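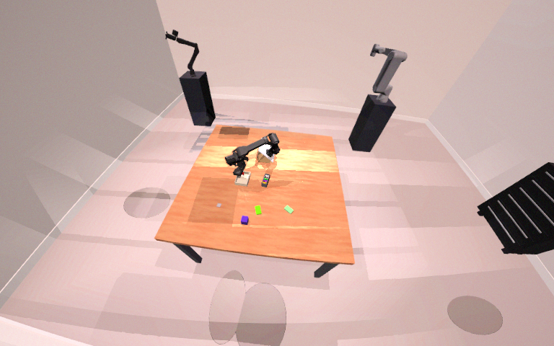

Can a robot arm clear a table by itself yet?

Within limits. A fixed arm can pick up small rigid objects from a surface it has been set up for and put them where it has been told to. Soft, wet, tangled or very heavy things are still mostly work for people.

Listetti Tabletop Arm
Product page last revised 4 Aug 2022

Overview
The Listetti is a bench-mounted arm for sorting and tidying tasks on a single work surface. It is sold for light shop-floor use and for development work on household chores. It is not sold as a finished home appliance. Buyers are expected to have someone on staff who can teach a task, test it and decide when it is good enough to run.

The Dondale simulator is included with every unit. Tasks are built and run there first, on a model table with a tan box, small colored blocks and other loose items, then moved to the physical arm.

What it does now
Boxes and blocks: supported. Flat-sided items that fit the gripper are the easiest case. The arm comes down from above, fingers pointing down, and closes on two opposite sides.
Small flat items, such as a remote control: supported with a taught grasp. Thin items lying flat may need more than one try.
Small round items: partly supported. They roll if touched off center. A shallow tray helps.
Cups and plates: empty only. Stacking is not supported.
Cloth, bags, cables: not supported.
Wiping: available as a separate Chisholm tool head. It covers an open surface but does not check whether the surface is clean.

Test results
Our standard tidy-up test in Dondale was run 168 times with the current software. In 133 of those runs every item ended up in its assigned place with no help. The remaining runs ended with a dropped item, a missed grasp or a time-out. Results on the physical arm depend on lighting, surface finish and how well the table position was measured at setup. We do not publish one figure for all sites.

Speed
Slower than a person. For a one-time cleanup of a bench, do it by hand. The arm makes sense where the same few items come back to the same surface many times a shift - kitting, returns sorting, resetting a test station.

Setup
Mount the base to a rigid table near one long edge. Measure the tabletop and enter the values before the first run. Allow 2 working days for installation and 9 for teaching and checking a typical first task. Keep people out of the reach area while the arm is powered.

Included
Arm, two-finger gripper, controller, mounting plate, Dondale license for one workstation, printed setup guide.

Sold separately
Chisholm wiping head
Omard floor pedestal, for sites without a suitable table
Spare finger pads

Software updates
The August release changes how grasp retries are logged. Tasks taught in the previous release will load, but retry limits must be entered again.

Ordering
Quotes are prepared per site. Send the table dimensions, a list of the items to be handled and the weight of the heaviest one.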